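Pince Pallano

La pince Pallano est un préhenseur à deux doigts parallèles, tenu à la main ou monté sur un bras, mis au point à Brirstead par l'atelier Frandsen. Elle sert surtout de base de comparaison : on y change les doigts en quelques minutes, et c'est là tout son charme !

Conception

Le corps, imprimé en plastique noir, pèse 350 grammes sans les doigts. Des inserts filetés reçoivent les vis, si bien qu'un jeu de doigts peut être démonté des dizaines de fois sans abîmer le filetage. Nadine Semaan, qui a dessiné la première version, tenait à ce que la même pièce s'utilise au poing et au bout d'un bras : les gestes montrés par une personne restent ainsi directement comparables à ceux du contrôleur Irora.

Essais comparatifs

La campagne la plus connue a débuté en décembre et comptait 700 prises, réparties entre trois jeux de doigts : lisses, à gradins et revêtus de silicone. Les objets souples y tenaient une place de choix (sangles, pochettes, torchons), car ce sont eux qui départagent vraiment les préhenseurs. Une sangle plie, vrille, glisse de côté, et le moindre défaut d'alignement des doigts se voit aussitôt. Les doigts à gradins s'y sont montrés remarquables, avec cinq échecs seulement sur toute la série des sangles. 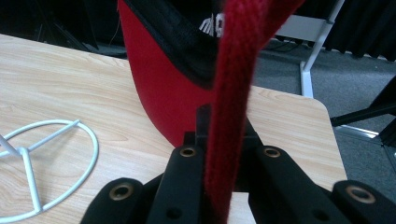
Prise d'une sangle rouge entre les deux doigts de la pince.

Kolbrún Lund juge pour sa part que ces résultats flattent les doigts à gradins, les sangles de la série étant toutes plates, et qu'il faudrait reprendre les essais avec des cordons ronds. Le point reste discuté, mais l'idée a séduit l'atelier, qui prépare une série de cordons tressés avec le même contrôleur.

Voir aussi : Irora (contrôleur) ; préhenseur à doigts parallèles ; manipulation d'objets souples.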